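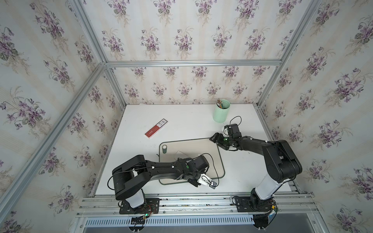

White table, violet wallpaper, pencils at the back

Grey smudges on a white tabletop

Posted by Dilinano

I use a white table for drawing and odd jobs, set against papered walls. The top has a matt finish and has picked up faint grey smudges and specks. Washing-up liquid and a damp cloth did a bit, but they show again by 9 in the morning when the light comes in. I'd like to get them off without leaving a shiny patch, and without splashing the wallpaper.

Second thing. I keep a beige chopping board with a green rim on the table to work on. Is it enough to protect the top, or should I get a proper mat?

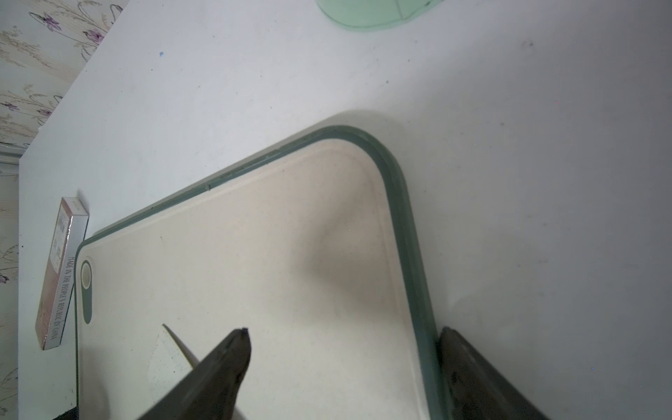 Ovthorpe Home and Craft Club - Help Pages

2 replies

Posted by Juker

Magic sponge. Done mine for years.

Posted by Mendonça

Go carefully with the sponge. It is a fine abrasive and on a matt top it can leave a polished spot, which is what you want to avoid. Try this order instead:

Dry cloth first, to lift any loose pencil dust. If you wet it straight away you spread it.
A white vinyl rubber, lightly, on the smudges.
Warm water with a drop of washing-up liquid, cloth wrung out well, then dry it.

Near the wall, wipe away from the paper and keep the cloth barely damp. I tape a strip of old towel along the back edge, but mine is a long table, 202 cm, so you may not need to.

The board is fine for pencil work. Lift it now and then and wipe underneath, as grit gets trapped and scratches. If you cut with a craft knife, get a mat. I wouldn't use that board for food again either.

One warning about plastic with a speckled finish. Test a corner before scrubbing - I spent roughly 63 minutes on marks that were part of the pattern.

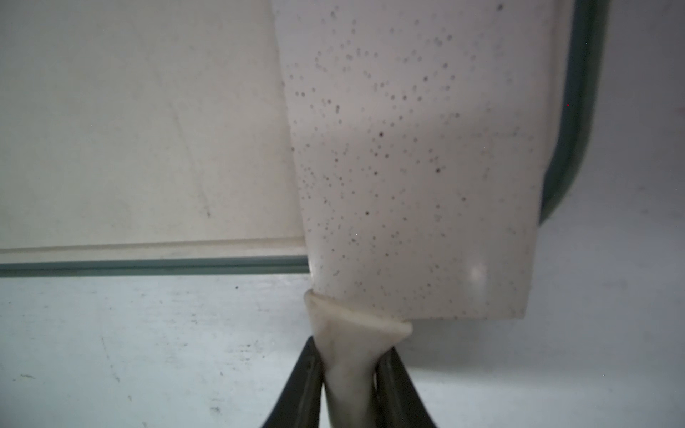 Dark speckles on pale plastic, close up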